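New "slow pass" for Zakonach valley leaves walkers with questions

Visitors to the Zakonach valley will be offered a single pass covering huts, buses and the upper footpaths from February, under a scheme the organisers say will spread people out and put more money into the villages. Whether it will do either is hard to tell from what has been published so far.

The pass costs 85 euros for three days and is sold by Cellel, a booking company that already handles beds in several of the valley's guesthouses. It includes one return trip on the valley bus, two nights in a shared hut room and entry to the marked route over the Paewai saddle, which until now anyone could walk for nothing.

That last item is where most of the grumbling starts. The saddle path has been open to all for as long as anyone in the lower village can remember, and the signposts were repainted only last summer out of a collection box at the bus stop. Cellel says the path will stay free for residents and for people walking up and back on the same day. Those who cross to the far side will need the pass, or a one-way ticket at a price that has yet to be announced.

"We are asking people to pay for a better experience," said Fraser Yule, who manages the scheme for the company. "At the moment you can turn up in high season and find the hut full, the bus full and nowhere to put a tent. With the pass you know you have a bed."

A bed is certainly worth having up there. But the hut is not getting any bigger. It sleeps the same number as before, and the leaflet makes no mention of a second building, more mattresses or even a longer season. What changes is who gets in first. Walkers who used to ring the warden the night before, or simply arrive before dark and hope, will find themselves behind those who paid online in the spring.

Mr Yule said a number of places would be held back for people without a booking. Asked how many, he said this was still being discussed with the hut.

Cellel's other promise is that no more than 200 pass holders will be allowed over the saddle on any one day. The company describes this as a limit. Yet its own count, taken over last summer and printed at the back of the leaflet, gives the busiest day of the year as 261 walkers, and that was during the valley's cheese fair, when coaches came up from the coast. On an ordinary summer day the total was well under half that. A cap set so far above the normal traffic will not trouble many people, and since day walkers and residents are not included in it, the path could in theory be busier than it has ever been.

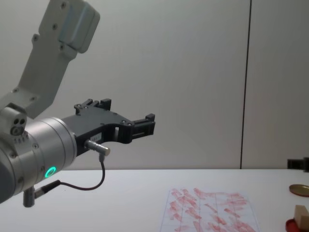 There is also the matter of who will check. The saddle can be reached by at least two tracks from the near side, one of them starting behind the old sawmill, and neither has a gate. The leaflet talks of "friendly checks along the route". Mr Yule said these would be carried out by seasonal staff and that people found without a pass would be invited to buy one on their phone. Anybody who has tried to get a signal above the tree line will know how that conversation is likely to go.

Views in the villages are mixed. The woman who runs the bakery in the lower village said she would welcome anything that made visitors stay two nights instead of one. She had been told that pass holders would get a small discount in local shops, but not who would be covering it. "If it is me, then I would like to be asked," she said.

The warden at the hut, known to most regulars just as Erik, was more cautious. He has kept the place going for many seasons and said that full nights were rarely the problem. "The problem is the people who book and don't come," he said. "I keep the bunk, I cook the soup, and it rains in the afternoon and they stay down in the valley. If they have paid already maybe they come. Maybe they have paid already and they don't care."

The scheme has an answer to that, of a sort. Passes cannot be refunded, but the dates can be moved once, free of charge, up to noon on the day before arrival. After that the money is gone. Given how quickly the weather turns on the saddle, this seems a hard rule for a route that the leaflet itself advises people not to attempt in fog or high wind. A family which sensibly turns back at breakfast time would lose the cost of the whole trip, and it is easy to imagine some of them deciding to press on.

Mr Yule said safety came first and that staff would "use common sense" if the route had to be closed. He could not say who would make the decision to close it. The warden said nobody had spoken to him about it.

As for the money, Cellel says a share of each pass will go towards looking after the path. The size of the share does not appear in the leaflet or on the company's website, and Mr Yule declined to give it, saying the agreement with the valley was confidential. He did confirm that it would be worked out after costs, including the new booking system and the seasonal staff. A path fund that is filled once everybody else has been paid may turn out to be a thin one, and the steps below the saddle were badly washed out at the end of last autumn and need attention before the first walkers arrive.

The valley bus, at least, should improve. An extra afternoon service is planned in both directions, leaving the lower village at 3 and timed to meet the train. It will run on days when the pass is on sale, and passengers without one will be able to pay the driver as usual. This is the one part of the plan that everyone spoken to for this article was pleased about – although several pointed out that they had been asking for a later bus for years, and had never thought it would take a walking pass to get it.

For visitors planning a trip, the advice for now is fairly plain. Anyone going up for the day needs nothing new. Anyone hoping to cross the saddle and sleep at the hut should look at the price of a bed and a bus ticket bought separately before paying for the bundle, as the saving is small for two people sharing and there may be none at all for those who bring their own tent. Camping is not included in the pass, and the meadow below the hut will be charged as before, in cash, to Erik.

Sales open online in February. The price of the one-way ticket is to be published before then, according to the company.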